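Foro Taller y Masas > Pan casero > Masa madre de centeno: ¿refrescar a diario o nevera?

zuzana_k
Publicado el 18 de agosto de 2026
¡Hola a todos! Por fin tengo una masa madre de centeno que sube como loca (la he bautizado Moltus, no me juzguéis). Llevo desde junio con ella y estoy feliz, pero gasto harina a lo bestia. ¿La paso a la nevera o sigo refrescando todos los días? 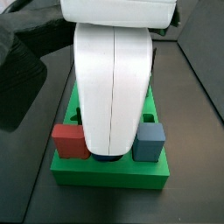
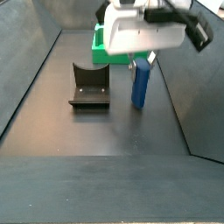 ¿Cuánto aguanta el centeno en frío sin refrescar?
Una semana sin problema si la guardas recién alimentada y bastante espesa. Yo he llegado a 16 días y resucitó con dos refrescos.

tadeusz_j
A mí la nevera no me convence nada. El centeno frío se me vuelve muy ácido y luego el pan sale con ese punto a vinagre. Refresco diario con 13 gramos de masa y listo, el gasto es ridículo.

ruben.hoekstra
Discrepo, Tadeusz. Esa acidez te viene de usarla directa de la nevera. Sácala la noche antes, dale un refresco 1:5:5 con agua templada y verás qué aroma, ¡a miel casi!

tadeusz_j
Lo he probado con 1:5:5 y con 1:10:10. Mismo vinagre. Igual es mi harina, que es integral de molino y fermenta rapidísimo.

iona_n
¡Pues pon menos integral! Yo mezclo mitad y mitad con centeno claro y va de maravilla. Con lo que sobra hago crackers con comino, finísimos, 16 minutos de horno y vuelan.

zuzana_k
¡Crackers! Me apunto la idea. Esta noche divido a Moltus en dos tarros, uno a la nevera y otro fuera, y comparo las migas. Iona, ¿los pinchas antes de hornear?

iona_n
Sí, con un tenedor y sin miedo.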